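Reporting period: second half of the grant year, closing in March
Project: Lateral metering and gate maintenance, Jastton irrigation service area
Working title in the application: Proto

## Status

The project is on schedule for the inspection work and behind schedule for the meter installations. Spending follows the approved budget except for one line, concrete repair, where we ask for a transfer (see "Budget"). No change to the overall grant amount is requested.

The service area has 553 turnouts, the small gated outlets through which water passes from a lateral canal to a farm ditch. At the close of the period 224 had been inspected under the new procedure. These are concentrated on the upper laterals, which are drained first at the end of the season and can be reached by truck through most of the winter. The lower laterals hold standing water longer and their inspection was always planned for the second dry window.

## Inspection procedure

Each inspection covers the gate leaf, the stem, the lifting nut, the frame anchors, the concrete headwall and the first length of pipe. The form used in the earlier period had a single condition score for the whole structure. It was dropped. A turnout with a sound headwall and a seized stem received the same score as one with a free stem and a cracked headwall, and the two need different crews, different materials and different amounts of notice to the water user.

The current form scores each component separately on the same scale, from serviceable to failed. Two fields are mandatory: whether the gate can be closed fully by hand, and whether it leaks when closed. Everything else may be left blank if the component cannot be reached. Blank fields are reported as blank and are not averaged.

Records are entered in Zorix, the asset register already in use for the pump stations. Entry from the truck was tried and abandoned on the upper laterals, where there is no signal between the siphon and the county road. Crews now complete paper forms and the office enters them in the afternoon. This adds a step, but the number of incomplete records has gone down and the office has been able to query a form while the crew still remembers the structure.

One limit of the procedure should be noted. Leakage is judged by eye with the canal at whatever level it happens to be. A gate that appears tight at low level may leak under full head. The records therefore understate leakage, and the figure should not be used for loss calculations until the gates have been checked again in season.

## Findings to date

The most common fault is in the lifting assembly. On the older gates the stem and the lifting nut are of the same metal, and the threads have worn against each other to the point where the gate drops under its own weight unless it is chained. Chaining works, but it fixes the opening at the nearest link. Users on several ditches have been receiving somewhat more or somewhat less than their order for this reason, and the ditch riders have been compensating from memory.

The newer gates have a separate nut of softer metal, which wears first and can be replaced without pulling the stem. Replacement takes a short time if the cap bolts turn. Where they do not turn, the cap has to be cut and the job becomes a shop repair. We have begun coating the cap bolts at every visit, including visits where no other work is done.

Fasteners were an unexpected source of delay. The gates were bought in several lots over many years, and the anchor threads differ between lots, in one case between two sides of the same frame. Crews were carrying a mixed bucket and trying pieces until one fit. The shop has now sorted the stock by thread and length, and each truck carries a divided case with the common sizes. The case is refilled from the shop at the end of the week against a printed list.

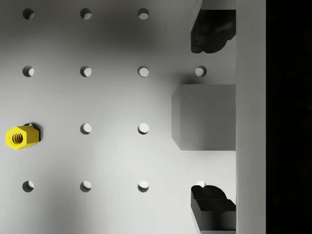
*R. Gatchalian*

Headwall condition is better than the application assumed. Cracking is mostly confined to the upper corners, where the frame anchors are close to the edge of the concrete, and does not reach the pipe. A small group of structures on the oldest lateral is in poor condition, with exposed reinforcement and loss of bedding under the apron. For these, patching is not recommended. The cost of forming and pouring a replacement is higher, but the patched structures from the previous program have already opened again along the same line.

Pipe condition could be judged only at the inlet. Sediment was present in most of the inspected pipes. It was removed where a hand tool could reach it. A request to borrow the jetting trailer from the drainage section has been made for the second dry window.

## Meter installation

The application provided for 13 meters. Seven are installed and reading. The remaining units are in the shop, tested on the bench, and waiting for their sites to be prepared.

The delay has two causes. The first is the straight approach length that the meters need upstream. Several of the chosen sites have a bend or a transition too close to the turnout, which the original site list, taken from drawings, did not show. Two sites have been exchanged for others on the same lateral. Another can be kept if a short section of ditch is realigned, and the user has agreed to this in writing.

The second cause is power. The units run from a small panel and battery. At sites under the cottonwoods the panel is shaded for much of the day in summer, and the battery calculation in the application was made without shade. A taller mast solves this at most sites. Masts have been ordered locally and will be set when the ground can be dug.

The meters in service have been compared with measurements made at the same time by the ditch riders, using a staff gauge and the rating table for the gate. Agreement is good at middle and high flows. At low flows the meters read consistently below the tables. The tables were drawn up for gates in new condition, and we are inclined to trust the meters, but the difference needs to be resolved before any billing use. A set of check measurements by current meter is planned for the first weeks of deliveries.

## Water users

Users on the inspected laterals were notified by mail before the crews arrived. A second notice, with the result for their own turnout and any planned repair, was sent afterward. Responses were few. Most concerned access: which gate would be left open, whether the crew would cross a planted field, and whether the ditch bank would be driven when soft. A note on access preferences has been added to each turnout record.

Some users asked whether metering would change their allocation. It will not within the grant period, and the notice has been reworded to say so in its first paragraph. The question of what happens after the grant period belongs to the district board and is outside this report.

## Budget

Spending on labor is slightly below plan, reflecting the unprepared meter sites. Spending on gate parts is slightly above plan, reflecting the lifting nuts. These differences are within the tolerance of the agreement and no action is needed.

The concrete line will not cover full replacement of the poor structures on the oldest lateral. It was sized for patching. We request approval to transfer the unspent part of the travel line to concrete. Travel was budgeted for visits to the meter manufacturer, and the bench testing that required those visits has been carried out in our own shop. If the transfer is not approved, the worst structures will be replaced and the others left in service with a restriction on gate opening.

## Risks

- Early deliveries. A dry spring would bring the first water orders forward and shorten the second dry window. The lower laterals would then be inspected in order of age, and the remainder carried into the fall.
- Shop capacity. The same bench and lathe serve the pump stations. A pump failure takes precedence over gate work at any time.
- Loss of rider knowledge. Much of the practical information on individual gates is held by the ditch riders and has never been written down. A free-text field in the register is being filled during winter, one lateral at a time – progress is slow and the entries vary in quality.

## Work planned for the next period

1. Set the masts and complete the remaining meter installations.
2. Begin inspection of the lower laterals, starting with those that drain to the river side.
3. Replace worn lifting nuts on all inspected gates that accept the separate type.
4. Price new stems for the older gates, both as single items and as one lot.
5. Carry out check measurements at the metered turnouts and revise the rating tables where the difference is confirmed.

The component scores for the inspected turnouts can be exported from the register on request. Photographs of the headwalls are stored with the individual records. A decision on the transfer is requested before the forms for the first replacement structure are built.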